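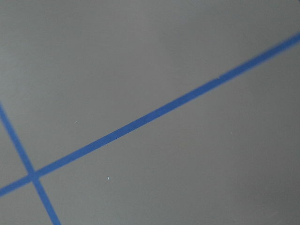

Our project compared ways of marking out bench zones for the Adebisi workshop, where small parts get sorted by hand and put back in the wrong place. We tested painted lines, chalk, and tape on a flat surface. Tape was the only method carried into the second round. Blue on matte gray gave good contrast, and the color looks darker where two strips cross, so an intersection can be found at a glance. The strips in this layout do not meet at right angles, and the wedges between them are too narrow to hold a tray.

## Method

Each layout was used for 3 sorting runs of 70 parts. Obinna Lawal placed the trays and logged every part left outside its zone. Strips were pressed down with a plastic card and checked for lifted corners after each run.

## Results

- Chalk: smeared during the first run, dropped.
- Paint: sharp edges, but the layout could not be changed.
- Tape, angled crossing: trays overlapped the lines near the crossing.
- Tape, square grid: fewest misplaced parts.

## Remaining work

The square grid should be laid again using a carpenter's square, with zones sized to the largest tray plus a finger gap. Wear was not measured past the last run. The Vaseritz bench has a rougher top, and adhesion there still has to be tested.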